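Print this page | E-mail this page

Drinks Corner and White Table – Inspection Checklist with Comments
Site: Morness, room 319
Inspector: Bożena Kubiak
Form returned to: Hubert Kozłowski
Month: January

1. Table surface clear of personal items. FAIL.
Last round's sheet says "cleared daily." I doubt it. A water bottle, a roll of masking tape and a charger with its cable are not table supplies. The orange cloth was left in a heap. Put the charger away first – a cable over the side gets snagged.
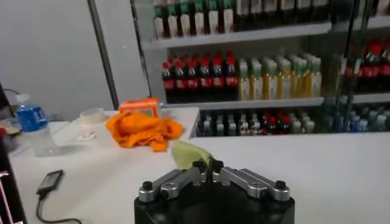
Item 1. Left side of the table, with bottle, tape and orange cloth.

2. Cloths folded and put away after use. FAIL.
Siv Hägglund wrote "folded" for the green one. I would call it bunched up. The Durkela card on the wall says to fold in half twice, edges matched, and I have yet to see it done.

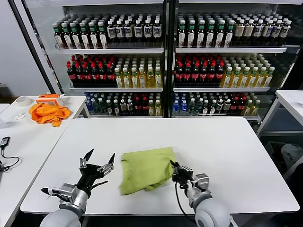 Can a cloth stay on the table between wipe-downs?
Only if it is folded flat and someone is using it. Otherwise it goes in the bin under the sink.

3. Bottles upright and sorted by kind. PASS.
Red caps with red caps, colas kept together on the middle shelf. Fine from the front. I am told the back rows are rotated by date, but the log has no entry past line 11, so I am passing the sorting and nothing else.

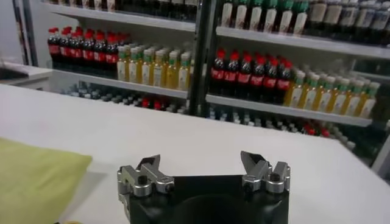
4. Fridge doors and seals. PASS, with comment.
Doors closed when I tried them. The Kubo sticker gives 2 service visits a year and only one is signed for. Enikő Dobos says the other was done and the form went missing. Find the form.

5. Seams and edges of cloths checked for wear. NOT SCORED.
You can't check stitching on a cloth that is all creases. Lay it flat, look at each edge, then sign. "Looks OK" is not a result.

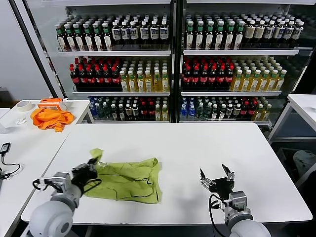 Item 5. Green cloth, one corner raised, stitched seams along the edges.

Follow-up: items 1 and 2 by the end of the month. Stock sheet 936 to be attached next time – a promise that it exists won't do.

Search this site Enter keyword Go

Related items
Honari Hand Towel Order Form
Fridge Temperature Log, Blank
Break Room Checklist, Stanisława Górecki
Reporting a Spill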